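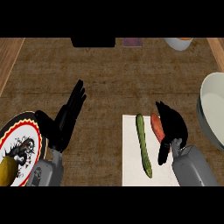 *Worn, scratched brown top with lighter straight-grained wood at the edges.*

## Oil or film: notes on table finishes

I have now refinished the same kitchen table two times, once with an oil-based polyurethane and once with a hardwax oil. The notes from the first job were on the back of a receipt and most of them washed off, so the second set goes on the blog.

The table is beech, bought used in Kidusgate. Beech moves a lot with humidity, more than oak does, and it has tight pores that don't take much of anything. Both facts matter later.

### Film finishes

A polyurethane or varnish cures into a layer on top of the wood. Water sits on it. So does red wine, and so does vinegar if you get to it before the end of the meal. For the first four years I did no maintenance at all beyond a damp cloth.

The trouble is in how it fails. A scratch that stays within the film shows as a white line and can be rubbed out or ignored. A scratch that goes through the film lets water in underneath, and the water spreads sideways under the intact finish. Mine did this along a glue joint near the stove end. The film lifted, went cloudy, and started to flake. A patch repair on polyurethane is visible at the border, because the new coat doesn't dissolve into the old one. Shellac and lacquer do, but shellac has other problems around alcohol and hot dishes.

So a film is low effort until the day it isn't, and then the whole top gets stripped.

### Stripping

I used a card scraper for the old film and an orbital sander for the rest. Scraping is slower to learn and faster to do. Sandpaper clogs on polyurethane, especially where it has softened from years of hand contact, and I went through a pack of discs on a test patch before giving up on that approach.

Grit sequence: 80 only where the glue joint had gone dark, then 100 everywhere, 120, 150. I stopped at 150. The can said so, and for once I followed the can. Going to 300 or finer before a hardwax oil polishes the surface and closes it, and the oil then has nothing to hold. On beech this is worse than on an open-pored wood. I tried it on the underside and the result was pale, uneven, and could be scraped off with a fingernail a week later.

Between 120 and 150 I wiped the top with a wet rag and let it dry overnight to raise the grain. Skip this and the first spill does it for you.

### The oil

I used Wotico clear satin. I had looked at Prekska as well, which is a two-part product that cures faster, but once mixed it has a short working time and I work slowly.

Application was two thin coats with a white pad. Thin means thinner than seems right. Put it on, leave it to sit for 17 minutes, wipe off everything that will come off. The number comes from my own test board: at ten minutes the wood was still taking it up, and past twenty the surplus started to drag. Temperature will change that. Mine was done in March in a room with the heat on.

Rags soaked with drying oil heat up as they cure and can catch fire on their own. Lay them flat outdoors until they are stiff, or keep them under water in a metal can with a lid. Do not ball them up and put them in the kitchen trash.

Second coat the next evening, then no water on it for a week and nothing heavy for two. We ate at the counter.

### After a year

Water rings: some. They fade if the glass is moved the same evening, and otherwise they need a bit of oil on a cloth. The satin has gone flat where plates slide in and out, and it has stayed closer to new at the far end where only mail lands. Turmeric left a stain that is still there. Lemon juice dulled one spot overnight.

Repairs are the reason I would pick it again. I sanded the lemon spot by hand with 150, wiped on oil, buffed it off, and by the next month I couldn't find the border. The whole job took less time than looking for the sandpaper.

Color is the other difference. The polyurethane went orange over the years, which on beech looks like old office furniture. The oil has darkened a little and stayed brown.

### If I did it over

- Seal the underside with the same number of coats as the top. I gave it one, and the top now cups slightly in winter.
- Scrape the glue line first and check it before buying anything.
- Buy the small can. Hardwax oil skins over once opened, and I threw out more than I used.
- Test on scrap of the same species. My test board was maple and the color was off.

I have a sample of the Nzioka soap finish for the bench. Soap needs redoing several times a year and won't stop a grease stain, but the bench sees less food than the table. Test boards are drying in the hallway.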